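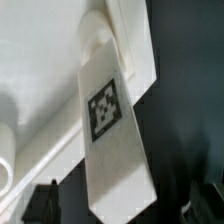 How to Tag and List Everything in a Storage Room

By Chaminda Sivakumar
Last updated Thu 13 July

A storage room stays usable as long as people can find things in it without opening every box. The method on this page uses hang tags, a written list and fixed shelf codes. It works for a basement, a rented unit, a church hall closet or the back room of a small shop. I used it last February to sort out the storage room at the Warkau community hall, and the examples come from that job. The finished list had 146 entries.

What you need

Blank hang tags, white or another light color
String, wire or reusable cable ties
A permanent marker with a medium tip
Wide packing tape
A roll of masking tape for shelf codes
A notebook with numbered pages, or a spreadsheet
A flashlight, if the room has poor lighting

Choosing tags

Paper tags are fine for a dry closet. They cost very little and take any pen. In a basement or an unheated unit, use plastic or coated tags. Paper goes soft in damp air and the hole tears out.

Pick a tag large enough for a number you can read from a standing position. Small jewelry-style tags look neat and are hard to use. Avoid glossy tags unless you have tested your marker on one. Write on it, wait 10 minutes, and rub it with your thumb. If the ink smears, try a different marker or get tags with a matte surface.

You can buy tags with a square code or a barcode already printed on them. They save time if you plan to scan. Write a plain number on them as well, so that people without the app can still look things up.

Step 1. Set up the shelf codes

Give each shelf unit a letter, starting at the door and going clockwise. Number the shelves in each unit from the bottom up. The bottom shelf of the first unit is A1, the one above it is A2, and so on. Floor space gets the letter F and a number.

Write the codes on masking tape and stick them to the front edge of each shelf. Do this before you move anything. If a unit might be moved later, put the tape on the wall beside it too.

At Warkau we started numbering from the top and had to redo it when someone added a shelf above the old top one. Bottom up avoids this.

Step 2. Decide what counts as one item

A box of similar things is one item. A folding table is one item. A set that is always used together, such as a coffee urn with its lid and power cord, is one item if you keep it in one container.

Do not tag every small object. The list gets too long and people stop updating it. If a box holds things that have nothing to do with each other, split it into two boxes.

Step 3. Number the tags

Use plain numbers with no meaning built in. It is tempting to start all the kitchen items with K and all the tools with T, but items change use and the code is then wrong. Put the meaning in the list.

Write all the tags in one sitting and keep them in order on a loop of string. Never reuse a number. When an item leaves for good, cross out its line and retire the tag.

Step 4. Attach the tags

Boxes with hand holes: run the string through the hand hole and tie it so the tag hangs on the outside.

Boxes without hand holes: tape the tag flat to the short side that will face out. Cover it completely with packing tape, but check first that the tape does not lift the ink.

Furniture: tie the tag to a leg or a crossbar. On upholstered chairs, use string and not wire.

Tools and machines: use a cable tie around the handle, well away from moving parts and from anything that gets hot. Take the tag off before using the machine if it can swing loose.

Bags: tie the tag to the zipper pull or handle.

Leave enough slack for the tag to turn over, but not so much that it catches on the next box.

Step 5. Write the list

Each line needs these columns:

Tag number
Short name
Contents or details
Shelf code
Owner
Date checked

Keep the short name short. "Extension cords" is enough. Put lengths and colors in the details column. Use the word people would search for first. We had "luminaires" on our first list, copied from a Vimileck delivery slip, and people looking for lamps could not find them.

The owner column matters in shared rooms. Two lines in our list read like this:

346, Folding table, long, gray top, F2, Premlow Choir
58, Extension cords, outdoor, orange, B3, Hall

The high number on the table is left over from an earlier system. We kept old tags that were still in good shape and skipped those numbers in the new series.

Step 6. Put everything back

Heavy boxes go on the bottom shelves and light ones on top. Things used every week go between knee and shoulder height. Leave a gap at the end of each shelf if you have the room. Turn every tag to face out as you go, and fill in the shelf code on the list as each item goes into place. Filling the codes in later from memory does not work.

Step 7. Hang the list by the door

Print two copies. One is sorted by tag number, the other by short name. Put them in a plastic sleeve with a pencil on a string. Anyone who moves an item changes the shelf code in pencil, and one person copies the changes into the main list once a month.

Keeping it up

Check the room every 6 months. Walk the shelves in order with the list and update the date on each line. Replace tags that are torn or faded, using the same number on the new tag.

Common problems

The tag is missing. Search the details column for the contents. If you find the line, make a new tag with that number.

The number is on the list but the item is gone. Write "missing" and the date in the details column. Leave the line in until the next check.

Two items have the same number. Keep it on the one that matches the list and give the other the next unused number.

The ink has faded. Move the item out of direct sun if you can, or use pencil on a matte tag. Pencil lasts well in daylight.

Borrowed items

For items that leave the room and come back, keep a separate sheet with the tag number, the borrower's name and phone number, and the due date. Wijesinghe Street Library lends folding chairs this way and shared their sheet with us. We added one column for the condition on return.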